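Is the November meteor shower worth losing sleep over?

Every fall the same headlines come around. "Sky to light up tonight." "Don't miss this spectacular show." This year my feed promised 115 meteors an hour over Jollbridge, and I would like to know who came up with that.

I went out anyway. I drove up to the Turine overlook on Tuesday, parked at 1 a.m., and lay on a camping mat until my back gave up. My total was 18. That's for the whole session, which ran a bit past two hours.

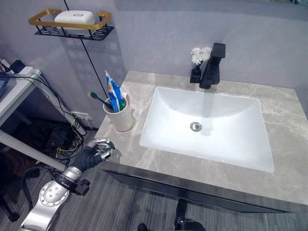 A reader who signs in as Talitz wrote to me that the hourly number assumes a perfectly dark sky with the radiant straight overhead, so any real person will see far fewer. Fair enough, and I knew some of that. But then why print it in a headline for people who live under streetlights? The articles never mention it, or they do it in the last paragraph, after the ads.

The apps are no better. Wumbei told me my sky was "excellent" with 76 percent cloud cover on the same screen. I could see the clouds. They were orange from the parking lot lights at the outlet mall.

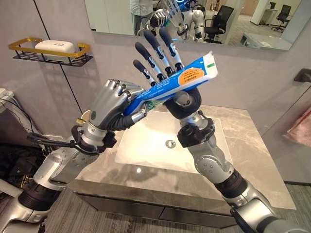 I'm also tired of the photos. Most of the ones that get shared are stacked from hours of exposures, so you get dozens of streaks in one sky. It's nice work and I don't mind people doing it, but put it next to "look up tonight" and somebody's kid is going to be let down.

To be fair, one of my 18 was a slow green one that left a trail for a few seconds. I did say something out loud. I'm not sure it was worth 21 degrees and a thermos that leaked in my bag.
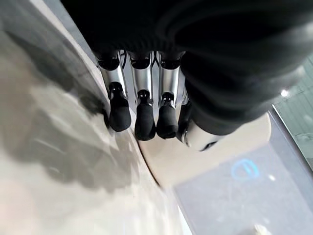
What I'd do next time

Skip the peak night if the moon is up. Go after midnight, leave the phone in the car, and ignore any number with the words "up to" in front of it.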